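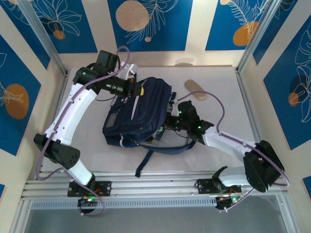 Cable routing ate my whole week and I have no regrets. If you read my last post you know the two arms were moving by then, sort of, as long as I never asked either one to reach past the middle of the cell, at which point the cable would go tight at the elbow and the wrist would do a sad little nod and fault out. I'd tried clips, I'd tried tape, I'd tried that spiral wrap stuff that looks so tidy on other people's builds (it does not look tidy on mine). What I've ended up with is the big lazy loop. The purple cable goes up over the bracket above the gripper, follows the forearm, hangs outside the elbow with a generous amount of slack and then curls back down to the base, same idea on both sides. It looks like I forgot to finish. It works great! Both arms can get to the bag now and nothing yanks.

For anybody new: I'm building a two-arm cell at Turkusstead, which is the shared workshop I've been a member of since forever, and the goal is to have it put school things into a backpack. I picked a backpack on purpose. A box holds still and has corners. A backpack flops over, the opening closes itself up, the straps wander around like they have somewhere to be. Malathi Shenoy has the bench next to mine and builds very sensible things like planter timers, and she asked why I wouldn't start with a box, and I didn't have a good answer then and I don't have one now. I just wanted the backpack.

The left arm is Hokari and the right arm is Min. Yes, they have names. You try shouting "the left one, the LEFT one" at a person standing by the stop button and see how fast you start naming things.

OK so, mounting plates. I had the arms on their own feet at first, sitting straight on the aluminum rails along the front, and they'd creep. Just a hair each time, but after an evening of running the same motion the hair turned into a real gap and the grippers were closing next to things. I bought two black plates from Gomberg (surplus place, great bins, terrible parking) and bolted the arms to those, and then the plates to the rails. I re-drilled one of them three times. I'm not showing you the underside. But the creep is gone, and I've stopped redoing my calibration every time I come in the door, so if you are at the stage where you're thinking "eh, the feet are probably fine," please go buy a plate.

While I had everything apart I also moved the base electronics down under the rails. They used to sit up on the work surface where they'd get bumped by a strap at least once a night. Down there I can still see the little green lights if I lean over, and the wires have somewhere to go.

Lawal Idahosa came by on Sunday to help me square the frame, and he brought his own level and would not use mine. It took the two of us 39 minutes to get the posts where he was happy. I was happy a lot earlier than that! He was right though, the back corner had been off, and the wall panels have gone in without a fight ever since.

About those panels, people at the shop keep asking. They're blue with leaf and flower line drawings and big orange and peach circles, and I put them up for the simple reason that I like them and I'm the one who has to stare at this thing. They've turned out to be useful too. When I'm going back through the wrist camera footage and everything is smeary from the arm moving, the large peach circle is the first thing I find, and from there I know which way I'm facing.

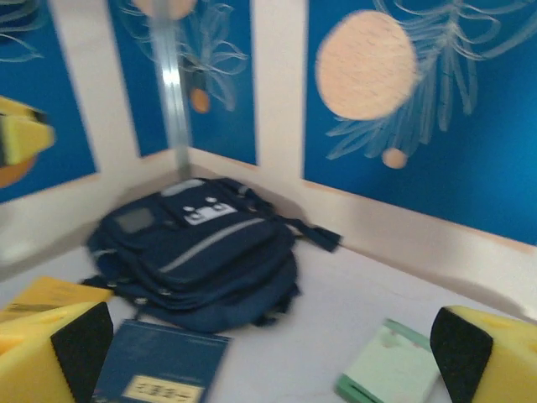 Last updated: November 29, 2025

Edit to add, a couple of you wrote in asking about the fingers, so let me do that properly. They're on version seven now. The first ones were skinny and I was so proud of them, they looked like something out of a catalog, and they bent like licorice the moment they met a hardcover. Every version after that has been fatter than the one before. The current ones are big yellow blocks with black grip pads on the inside faces, and I took square recesses out of the bodies to get some weight back off the wrist. The tops have the edges knocked down a bit, partly for looks and partly to stop them snagging on the bag's webbing.

Pads were a whole separate adventure. Smooth rubber was okay on paper covers and hopeless on anything glossy. I tried a ribbed one that held beautifully in one direction and let go in the other, which cost me a corner on a library book (paid for, sorry, lesson learned). The pad material I've settled on has a fine diamond pattern, I stick it on, press it overnight under a can of paint, and it stays put. I've done more than 100 grabs on the current pair and haven't had to replace either one.

Yellow was Malathi's idea, by the way. I'd had black fingers with black pads, and in the wrist view I could never tell where the finger stopped and the pad started, and half the time I couldn't find the finger against a dark cover either. She looked over my shoulder for maybe ten seconds and said to make them yellow. So now they're yellow and I can see what I'm doing.

Books, then. I've got six things in the practice pile and they are not equally nice to me. The thin notebooks are the worst by far. They lie so flat on the white surface that there's nothing to get hold of, and the trick (I stole it from watching how I do it myself at the kitchen table) is to slide the thing toward an edge or up against something and catch it as it tips. Min is better at that than Hokari and I can't figure out why, they're the same arm. The thick books are easy to grab and then awkward to carry, especially if you've got them by the long side and they start to swing.
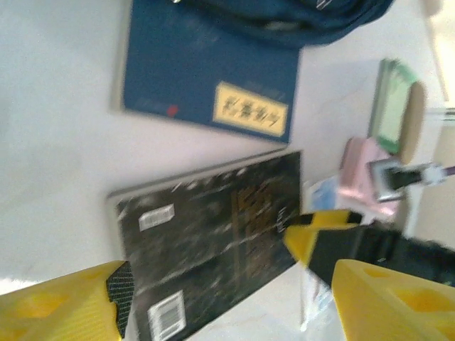
What has helped the most with the swing is coming in slower at the end. I'd been running the approach at one speed the entire way, and I've split it so the last little stretch is a crawl, then close, then a pause before lifting. The pause felt silly when I put it in. It adds up over an evening! But the book gets a moment to settle between the pads, and I've gone from wincing at every lift to wincing at some of them.

Spacing matters too, more than I'd given it credit for. If two books are lying side by side with hardly any table showing between them, there's no room for a finger that chunky to go down the gap, so you either come at them from the ends or you nudge one out of the way first. I've been nudging. A skinnier finger would fit, and we all know how the skinny fingers went. Lawal thinks I should taper just the bottom and leave the top alone, and I've got that drawn up, so version eight might be a thing before the month is out.

Next on the list is the bag opening. I can get Min to hold the side of the backpack more or less where I want it, but holding it while Hokari comes in over the top means both wrists are in the same small patch of air, and the cables (my lovely lazy loops) do rub together there. I might bring the brackets in a little. I might also just add a rule that one of them waits. If you've done two arms in a tight space and have a way of dealing with this that isn't "buy a bigger table," the comments are open and I read all of them, usually on my phone while something is recalibrating.

Also I need more of those short bolts. If you borrowed the jar off my bench, no hard feelings, just put it back by the drill press.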